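Robots and flowers fill the Darkmont open day

What a turnout! The Pearce robotics lab in Darkmont opened its doors on 18 September 2023, and 363 people came through – 53 more than in June. Lab lead Ginette Tremblay ran the flower table all afternoon, and kids kept going back for another look at the arms and the pale blue hydrangeas (artificial ones, and very pretty). 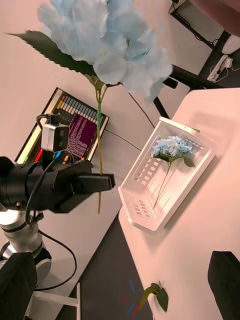
Next visit
Mundside hosts the next open day. Entry is free, and school groups are welcome – just call the front desk first.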